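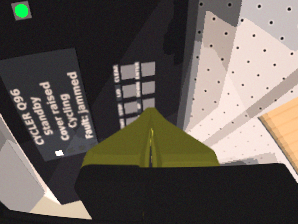 Teun De Bruijn thinks a robot should never be allowed to press CLEAR, and he left a long comment under my November post saying so. His point was that a fault is a message to a person, and if the arm wipes it away the person never gets it. I started typing a reply and it got too long, so I'm putting it here.

I agree with about half of that. We do our button work in simulation first, on a model of the Cycler Q96, and the panel has CLEAR, LID, STOP, ENTER and DRAIN all close together on one keypad. For a gripper with two fat fingers that is a tight layout. When we began, our only rule was "don't press the wrong one." That isn't a rule you can check, so over the past year we wrote some that are.

The first one is that the arm reads the status screen before it moves toward the keys, and reads it again before it presses. It doesn't matter that it read the screen a moment ago. If the two readings differ, it backs off and waits.

The second is that the fingers are closed for any press. Rhiannon Voyle wanted to allow one finger on its own, as it covers less of the panel. We tried it over 40 runs and kept touching the key in the next column. Closed fingers it is, until somebody makes us a proper tip.

The third is about faults, and it's the one Teun cares about. A status like Standby or Cover raised can be handled by the program. A line that starts with Fault can't. For a jam, the arm may press STOP once, and then it goes home and the run is marked as held. CLEAR belongs to whoever comes to look. They write down what they found before they press it.

Where I part ways with Teun is practice runs. In simulation I want the arm to press CLEAR, a lot, so that we know how well it can find the key. Those runs get their own label in the log and the program for them won't load on the real bench at Ososlow. Nele Verbeke set up that lock and I have tried to get past it without luck.

Still open: what to do when the gripper itself covers a key it needs to see. At the moment we stop 3 inches short and take a last look from there. Orlando Urrego says 4 would be safer. I'll run both next week and post the numbers.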